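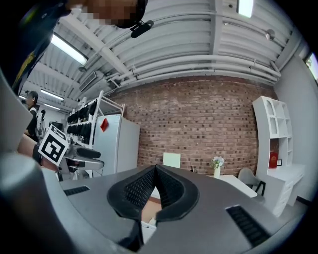
Wadthorpe Driveline: Covers and Castings Team

We make differential covers, transfer case housings and transmission pans for trucks and off-road vehicles. Most of what we sell goes to independent repair shops and to owners who do their own work at home. A smaller part goes to builders who need a cover for an axle the big catalogs no longer list.

Wadthorpe started with 2 products, both rear covers for half-ton pickups. The current list runs to 826 part numbers, counting finishes and hardware kits separately. If a part has been replaced by a newer version, the old number still works on the order desk and will be matched to the new one.

Castings are poured for us by Msimang, a foundry we have used since the first covers. Machining, drilling and finishing are done in our own building. Every gasket face is cut after the casting has been heat treated, and each cover is bolted to a test plate and checked with air before it is boxed. Covers that fail go back to be melted down. We don't sell seconds.

Kagiso Hlongwane runs the team and signs off on new patterns. A new cover usually begins with a bare axle housing on a stand. We measure the bolt circle, the ring gear clearance and the position of the fill hole, then make a trial part and fit it to a vehicle that gets driven daily. Track bars and spare tires cause the most changes at this stage. Some trial parts never go into production.

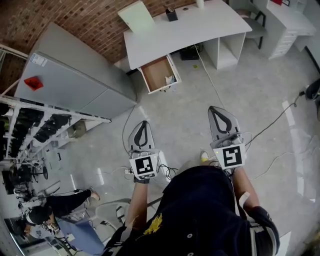 The Plamus line is our standard range. These covers hold a little more fluid than stock and come with a magnetic drain plug, a dipstick or sight plug depending on the axle, and grade 8 bolts. The Vallano line is heavier, with thicker ribs and a raised lip around the bolt heads for vehicles that see rocks. Both come in bare aluminum or black powder coat. Vallano covers can be ordered without the fill hole drilled if you plan to turn the housing.

We keep some 1,000 covers on the shelf, and stock orders normally leave the next working day. Made-to-order parts take longer, and the order desk will give you a date before taking payment. The shop closes for a week in November for inventory. Orders placed during that week are packed when we reopen.

For fitment questions, please have the axle model, the bolt count and the ring gear size ready. The tag on the axle is more useful to us than the year of the truck, as many older trucks have had an axle swapped. If the tag is missing, send a photo of the stock cover with a ruler held across it.

Trade accounts are open to any repair shop with a business license. Ask the order desk for form 722.

Page updated 2026-05-02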